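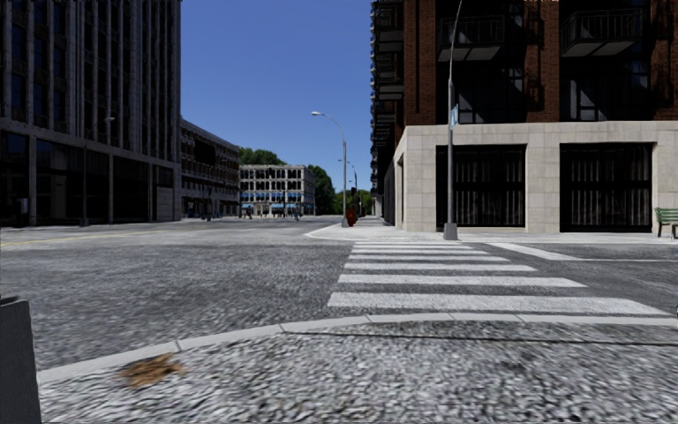
Why do my watch and my phone disagree about how far I walked?

Posted by Driss Abdel Hamid in Health & Fitness Gadgets

My doctor would like me to walk more. I would like my doctor to stop asking, so in February I bought a Tasska watch, the cheap one with the rubber band, and I also put the Skundeo app on my phone. I figured two sources would keep me honest.

They can't stand each other. Yesterday I walked to the pharmacy and back, same route as always. The watch gave me 2,000 steps. The phone, which was in my jacket pocket the entire time, gave me 778. I did not fall asleep on the way. I did not get a ride. Either I took a lot of steps that my phone doesn't respect, or my watch is being nice to me.

Things I've tried: restarting both, wearing the watch on the other wrist, updating the app, and reading the manual, which is mostly about not swallowing the battery. My height and weight are entered correctly, or the weight was correct on the day I entered it.

I don't need lab accuracy. I have a goal of 4,000 a day and would like to know if I'm meeting it or just waving my arms near it. Which one do I believe?

Bimla Dixit

Neither, but the phone is the bigger liar in your case.

A loose jacket pocket is a terrible place to count steps from. The jacket swings on its own schedule and the phone decides you're probably riding in something. Put it in a front pants pocket for a few days and see if the number comes up. Also go into your phone's battery settings and look for whatever it calls power saving. If Skundeo is being put to sleep in the background, it will miss long stretches and never say a word about it. That was my problem for most of a winter. I thought I was getting lazier (I was, but less than shown).

The watch has the opposite habit. It counts wrist movement, so it will happily give you credit for brushing your teeth, folding towels and arguing. Mine once gave me a very good morning that I had spent grating potatoes.
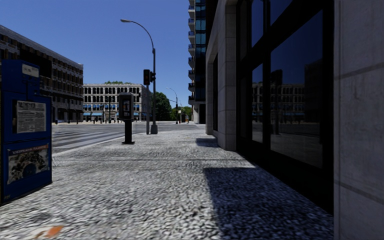
If you want to settle it, do a hand count. Pick a stretch of sidewalk that you can walk without stopping, note the number on both gadgets, then walk 100 steps counting in your head. Wait a minute before you look again, as some of them only update when they feel like it. Do it three or four times. Don't count out loud unless you want the neighborhood to form an opinion.

Whichever one lands closer most of the time is your new boss. Check your wrist setting too: the Tasska asks if you wear it on your dominant hand, and it's buried under Profile – not under Activity, where a sane person would look.

Ívar Snorradóttir

get a real pedometer. i have an old Aaltonen that clips on the belt and does one thing. no app, no account, no cheering. it also resets if you bump it on a counter so don't do that

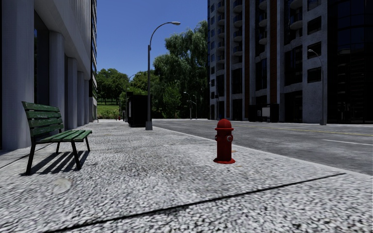
Khadija Berrada

I'd skip the testing altogether. Your doctor didn't ask for a number, your doctor asked for more walking, and you can get that from either gadget as long as you stick with the same one. If the watch said 2,000 for the pharmacy, then the pharmacy is worth 2,000 on the watch, forever. Two pharmacies and you've hit your goal. Whether they're "real" steps matters a lot less than whether this month looks better than last month.

Bimla is right about the battery setting, though. Fix that first.

Comment from Driss Abdel Hamid:
Power saving was on. Turned it off, moved the phone to my pants, and now they're within shouting distance of each other. The watch is still more generous, so I'm keeping the watch. Ívar, I have bumped into a counter every day of my adult life, so the Aaltonen is out.

Comment from Aicha Ramadan:
Does anybody know if Skundeo counts stairs separately? Mine shows a little staircase icon that's always zero and I live on the fourth floor.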